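Pad inspection, when do you actually swap?

kbiswas
Writing up our handheld gripper rules for the Vutport bench. Draft says check pads before every block of 19 demos, replace at 1,000. Afroza says replace on any visible damage. Who's right 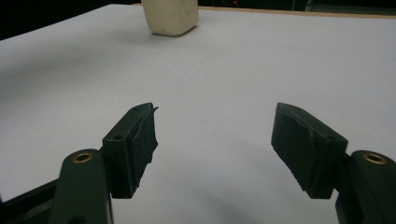 Left and right pads, black grip surface ragged on both.

idalina_s
Afroza. Look at the lower edge of the left one. I'd have pulled those already

anas.amrani
Disagree. Ragged edge is cosmetic if the contact face is OK. We ran a set to 3,947 at Grendeo, no change in slip that we could measure. A fixed count is easier to audit too

idalina_s
Easier to audit, sure. But a count doesnt see a flap of material hanging off the top corner. That catches on stuff

kbiswas
ok so both? count AND visual, whichever comes first

obaidul_w
Both. And put the cable in the rule while your at it. Ours says slack clear of the objects before you start, each hand. Also one object layout per block, written down. Cup position, which way the brush leans, all of it.

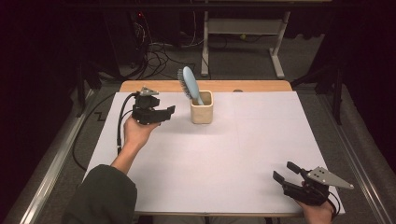

Kodikara Bench Notes, issue 14, p. 19

anas.amrani
Writing down brush lean is overkill. You want variation

obaidul_w
You want variation you can look up later. Different thing

kbiswas
Adding the layout line, brush lean optional. Draft 2 up in April

Comments

Brerkus: whats the visual check, naked eye or magnifier?

kbiswas: naked eye, good light, both pads, inner face and all edges

afroza.w: told you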